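How I descale a toilet without scrubbing for hours

We moved to Plollcombe four years ago and the water there is so hard you could practically chew it. Within a few months I had a brown ring that no amount of bleach would shift (bleach only whitens limescale, it doesn't dissolve it!).

First, turn off the water at the little valve and flush, then push what's left round the bend with the brush. Clear everything off the cistern top too, spray bottle, pretty bowl, the lot, before you start lifting lids.

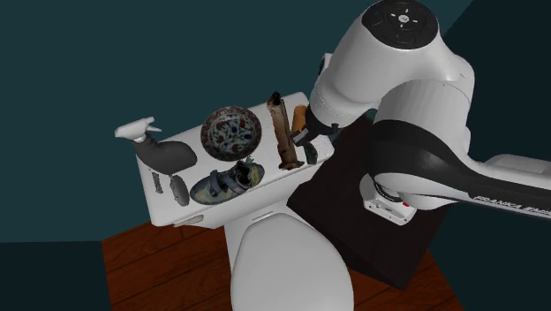 A robot arm over a cluttered cistern top

Now tip in 560 ml of plain white vinegar. Soak some loo roll in more of it and press that along the ring and up under the rim, then close the lid and go to bed. I usually do mine at 11 and leave it till breakfast.

In the morning, gloves on, fish out the paper and bin it, give everything a good brush, turn the water back on and flush twice. If there's still a crust, do it again the next night. Mine took three goes the first time, and now I do it every November and again in spring.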